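Maintenance and Set-up Report: Hand-held Gripper Pair, Small Accessories Task
Prepared by: Trevor Horrocks, Distex
For: Ruth Stockdale, Stotodel programme office
Date: Monday, January 31, 2022

1. Scope

The report covers the set-up, upkeep and repair of the gripper pair since the last review. Recording targets and labelling are reported separately by Yolanda Toledo and are mentioned only where they affect the hardware. The work was carried out under the maintenance line of the Gurkeo grant. No extra funds are requested for the current period.

2. Condition at start of period

Both units were received back from the previous site in working order, with two faults noted on the intake sheet. The first was play at the lower pivots of one unit, which let the finger tips close out of line. The second was wear on the pads of the other, where the surface had gone smooth along the inner edge. Neither fault stopped the units from gripping large or soft items. Both showed up at once with thin cord.

Jamie Whitlock stripped the linkage on the first unit, replaced the worn pins and reset the end float. The fingers now meet square at the tip. The pads on the second unit were changed as a set. One pad from the first delivery had a lifted corner and was sent back to the supplier.

3. Set-up on site

The units are used in a furnished bedroom with the bed as the work surface. The operator puts small accessories into a shallow tray and takes them out again, using both hands. The following points were settled during set-up and have been added to the site sheet.

Finger opening is checked before each session with a 60 mm gauge block. If the fingers do not clear the block freely, the trigger cable is adjusted at the handle end and the check repeated.

The lens is wiped and the mount screws are tested by hand. Thread lock is used on the mount screws only. It must not be used on the finger pivots, which need to be taken apart for cleaning.

The tray is placed on the blanket and pressed down lightly. It is not fixed. Fixing it with tape was tried and given up – the tape pulled the pile and left fibres on the pads.

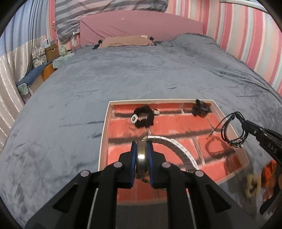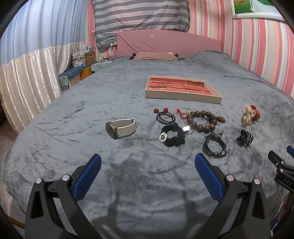
Pad pressure is the setting that has taken the most time. A firm closing force is good for soft items but tends to turn a hard, rounded one out of the fingers. The wristwatch held by its case between the blue pads was therefore adopted as the reference item for the hard end of the range, and the black cord bracelet for the thin end. The return spring was changed for a lighter one after the first trials, and the trigger stop was moved in by 2 mm. With these two changes a single setting serves for both items, and the operator no longer has to stop and adjust between them.

4. Routine care

The plush blanket is the main source of trouble. Loose fibres collect at the pivots and along the lower edge of the pads, and the fingers become slow to open. Colin Clegg now cleans both units after every 12 recordings, using a dry brush at the joints and a damp cloth on the pads. Oil is not applied on site. A small amount of dry lubricant is put on the pins at the workshop when the units come in.

Fuzzy hair ties shed in the same way and are kept for the last part of a session where the plan allows it.

5. Faults in the period

The log holds 59 entries. Most are cleaning or cable adjustment and needed no parts. The remainder that matter to the budget are the pivot pins and pads already described, and a cracked cable guide on the second unit. The guide was replaced from stock. The break started at the screw hole, and the spare was fitted with a washer under the head to spread the load.

One session was stopped when the trigger cable slipped in its clamp. Joseph clamps of the older type have been withdrawn from both units and the newer type fitted.

6. Work before the next review

The pads will be measured for wear at the next workshop visit and the change interval set from the result. A second set of pivot pins is on order, with delivery expected in April. Jamie Whitlock will draw up a one-page sheet for the pivot strip-down so that it can be done on site. The gauge block needs a case, as the current one is carried in the spares bag and has picked up a burr on one corner.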